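Open Afternoon at Zamcombe: Jummai Ojo on Teaching Arms to Pick Things Up

Jummai Ojo had been on her feet since 7 in the morning when we sat down, and the last group of visitors was still putting on coats in the hall. She runs the handling lab at Bimgate, a small automation company that opens its Zamcombe workshop to the public every January.

The company started the open afternoons four years ago with one arm and a folding table. This year 200 people signed up. They were let in 50 at a time, which Ojo says is as many as the room can take before people in the back stop hearing anything.

"The first year we gave a talk with slides and people were polite about it," she said. "Then somebody asked if they could see it go again, and we did that for the rest of the day. So now there is hardly any talking. We run the arm and people ask what they want to ask."

What they want to ask, mostly, is how strong it is. Ojo would like to hear more questions about how gentle it is. Bimgate's customers pack small goods, and the work she spends most of her week on is getting a gripper to close on something soft without marking it.

"Strength is a number you set," she said. "Knowing when you have touched the thing, that is the hard part. A person does it with skin. We do it with motor current and a camera, and a lot of patience."

The demonstration is kept simple. The arm comes down over the table with its fingers open, waits, and then goes for whatever it has been given. Ojo insists on the wait. In earlier versions the arm moved straight through from start to finish, and visitors missed the part she wanted them to see. 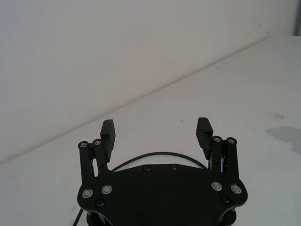
"People lean in when it stops," she said. "They think it's broken. Then it goes, and they laugh, and after that they are really watching the fingers."

The software behind the demonstration is called Cuninon, and it was written in-house. It picks a grasp, tries it, and keeps a record of how the try went. Ojo was frank about its limits. Shiny wrappers give it trouble, and so does anything that rolls. During the second session it went after the same plastic egg 7 times before she stepped in and moved the egg.

"I don't mind that," she said. "A school group saw it miss and they were cheering for it by the end. If everything works, people think it was all set up beforehand."

She came to the job from a repair shop, where she fixed conveyor motors, and she still does most of the maintenance on the lab's grippers herself. Finger pads are what wear out first. Cables come next – they flex with every move, and a bad one can take a whole morning to find.

Asked about jobs, she didn't hurry the answer. One visitor, a retired packer, had put the same question to her earlier in the afternoon.

"He told me his hands hurt for years from that work, and he also told me it paid for his house. Both of those are true. I can't stand there and tell him only one of them counts."

Bimgate's next project, Yusuf, is a smaller arm meant for shops with only a few people on the floor. Ojo hopes to have it running for visitors next January, though she wouldn't promise. The doors will open at 4 instead of right after lunch, so that people can come by after school.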